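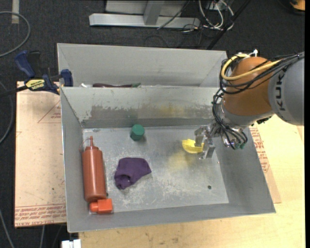

Last changed: 8/24/18

Phone updates, test shelf

Started on the vendor patch for the Kungate handsets. The bulletin calls it "recommended," the word they also use for screen protectors. It closes a hole in the way the phone checks certificates on a guest network, so I'd have gone with something stronger.

Nine phones on the shelf. Three of them are the unlocked ones we keep rooted for the Stinari logging tool, and those are the whole problem. The over-the-air package looks at the boot partition, sees it has been touched, and stops at 13 percent with "Something went wrong." No code, nothing in the log either. I tried it twice on the first phone in case it had been in a mood.

The six stock phones took the update over Wi-Fi. One asked me to agree to the terms again, in Portuguese. I agreed. I assume we now owe somebody a boat.

Procedure for the rooted ones, as it stands after this morning:

Back up with Akande first. The full backup, please; the quick one leaves out app data and says so only in the help page.
Pull the logging profiles off by hand. They live outside what Akande considers your stuff.
Flash the stock boot image for the build that is on the phone now. I used the one for the new build the first time and got a very nice logo, forever.
Run the update over the cable. Over the air still refuses, even with a clean boot image, and I have stopped asking it why.
Root again with the current Esora build, then put the profiles back.

Step three wipes nothing if you get it right. If you get it wrong, recovery mode still works (volume down and power, hold until your thumb complains).

Esora: the March build does not know about the new patch level. It reports success and leaves you with an ordinary phone. Use the one in the shared folder with "new" in its name, and ignore the one with "new2," which is older.

Battery must be over half or the cable update won't begin. It tells you this after copying the file.

Stinari came back up on two of the three. On the third it starts and then writes the same line to its log until it hits the 4000 line limit, and after that it starts over, quite contented. I suspect a stale profile. Clearing its cache did nothing; a reinstall is next.

Left to do: the third phone, the build numbers on the shelf labels, and a mail to Kungate support asking for an error message with some error in it. Please don't let the unpatched one onto the guest Wi-Fi meanwhile. It has a strip of blue tape on the back.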